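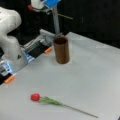 Equipment budget for the flower bench

The equipment request for next year must be closed in August, and Vivek Bhatt asked that every group write its part in plain words. Our part is short. We want to buy six sets of replacement fingertips and one spare gripper, and we want to put the second arm under a service contract.
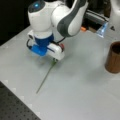

Fingertips are the cost we planned badly last year. Padard sells a set for $198 and Laitinen asks $352, but the Laitinen price includes the pads. Our work is mostly with thin things, like the green stick that the gripper is holding over the table, and for such work a worn tip is a real problem. Sowmya Achari prefers Laitinen. I would like to test one set of each before we order.

The spare gripper is quoted at $3523, without freight. Domingo Tapia will ask if the colour of the housing changes the price. It does not.

Please send your comments to Nandi Mthembu before Saturday.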